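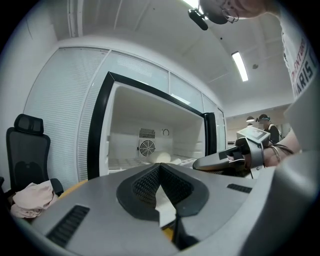 Die weiße Schaumstoffrolle liegt schon im Kühlschrank, die Greifer sind unterwegs.

So sieht bei uns inzwischen ein ganz normaler Vormittag aus, und wenn mir das vor zwei Jahren jemand erzählt hätte, hätte ich gelacht! Ich arbeite bei Zusent, seit elf Sommern schon, und angefangen habe ich im Lager. Kisten auf, Kisten zu, Kühlschränke ein- und ausräumen, Listen abhaken. Zuletzt waren es 254 Fächer, die ich mehr oder weniger auswendig kannte (meine eigene Küche kenne ich schlechter).

Im September kam dann die Ansage, dass Teile davon automatisiert werden. Das Projekt heißt Sastari, fragt mich bitte nicht, warum. In der Kaffeeküche war die Stimmung erst mal im Eimer. Wir sind 18 Leute in der Abteilung, und natürlich hat jeder im Kopf durchgerechnet, wer davon in einem Jahr noch da ist. Ich auch, klar.

Gekommen ist es dann ziemlich anders, als ich dachte. Statt einer Maschine standen erst mal Handgreifer auf dem Tisch, und wir sollten damit vormachen, wie man Sachen anfasst. Also genau das, was ich sowieso den ganzen Tag mache, nur eben mit so einem grauen Klotz in der Hand. Headset auf, Greifer an den Griff nehmen, Tür auf, Teil rein, Teil raus, und das Ganze wieder von vorn. 2.000 Durchgänge sollen zusammenkommen, bevor Sastari irgendetwas alleine versucht. An meinem besten Tag habe ich 41 geschafft und abends kaum noch das Handgelenk gespürt — da müssen wir über die Pausen noch mal reden.

Was sich verändert hat? Der Ton, würde ich sagen. Früher hat sich oben kein Mensch dafür interessiert, wie ich eine leichte Rolle vom Rost nehme, ohne dass sie wegkullert. Jetzt sitzen Leute mit Laptops neben mir und wollen wissen, von welcher Seite ich komme und warum ich vorher kurz zögere. Das ist schon schön! Und ein bisschen unheimlich ist es auch, weil ich ja genau das weitergebe, wofür man mich bisher gebraucht hat.

Versprochen wurde uns, dass alle bleiben und die eintönigen Touren wegfallen. Schriftlich haben wir bisher nur den ersten Teil, auf den zweiten warte ich noch. Eine Kollegin aus der Frühschicht lernt gerade die Auswertung an und blüht richtig auf, ein anderer hat sich lieber zu Zulis versetzen lassen, dem war das Headset zu viel. Kann ich beides verstehen.

Mir selbst fehlt das Radio. Während der Durchgänge läuft nämlich keins mehr, und ohne den Schlagersender zieht sich so eine Stunde vor dem offenen Kühlschrank ganz schön — wer hätte gedacht, dass ich das mal schreibe.

Nächsten Monat geht es mit den Regalen bei Zaki weiter, das ist unser zweiter Standort. Ich habe mich gemeldet, obwohl die Anfahrt länger ist. Wenn schon jemand vormacht, wie man dort einräumt, dann bitte jemand, der die klemmenden Schubladen kennt.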